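Night Shift at Barier

By the time the laser cutter at Barier goes quiet for the evening, the shared workshop in Grikell belongs to the robot people. I spent a good part of February there, working on Cudia, a small home-built arm that is learning to tidy a tabletop, and I can't remember having more fun with a soldering iron.

Cudia began as a hand-held gripper. You squeeze the handle, the fingers close, and a wide-angle camera records what your hand was up to. Once there are enough recordings, the arm gets its turn. The first version had 26 printed parts and a wrist that wobbled like a loose tooth. The second uses two bearings from the El-Sayed surplus store, and wow, what a difference! The fingers meet squarely now, and the trigger comes back without a shove.

Most evenings go into recording, with the big windows gone black and the ceiling lights on. A sheet of paper covered in thin black lines goes on the white table, then come the things to be handled. A green bottle is a fine tall target, but my favorite problems are awkward shapes with glossy tops and looped handles – there are so many ways to grab one, and half of them are bad.

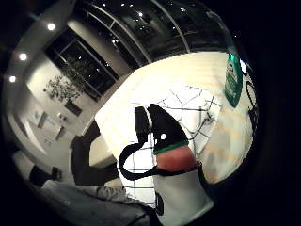
What the arm makes of it

We trained on 1,895 short recordings and let the arm loose on a plain cup. It missed. It missed again, a little closer, and then it closed on the rim and lifted, and the whole bench yelled. Bottles are still hard. It likes to come in too high and nudge them over, so the next job is a softer fingertip, cast in silicone from a two-part mold. I have the mold halves printed already, and the first pour is tonight.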